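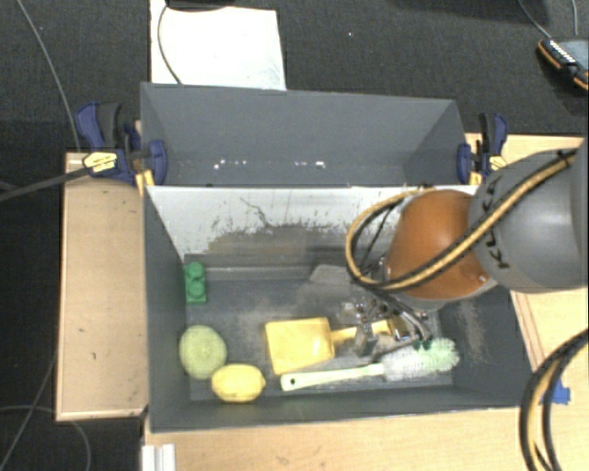
A monitor cable that works only when you hold it at an angle is telling you something, and the message is that you should stop holding it at an angle. Try the other port first, then another cable, and only then start blaming the screen. I keep my spares in a bin, and every lead goes in with a paper tag on it. Mine was an unlabeled knot until last November.

Coil cables in wide loops - wide enough to put your fist through - and close them with a strip of hook-and-loop tape. Rubber bands go gummy in a drawer and then you own a sticky cable.

Dust the plugs before you put them away. A dry toothbrush does it. Use a clean one, and don't put it back in the bathroom.

If a plug has screws, finger tight is plenty. I once took pliers to an old Plulier monitor and the socket came out with the cable, 14 pins and all.

Adapters: I own seven and can find four. The Stollard one gets warm, so it comes out when the screen goes off.

Bent pin? Ease it back with an empty mechanical pencil, a little at a time. If it snaps, buy a new cable and tell the family it was old.

Updated 10/19/18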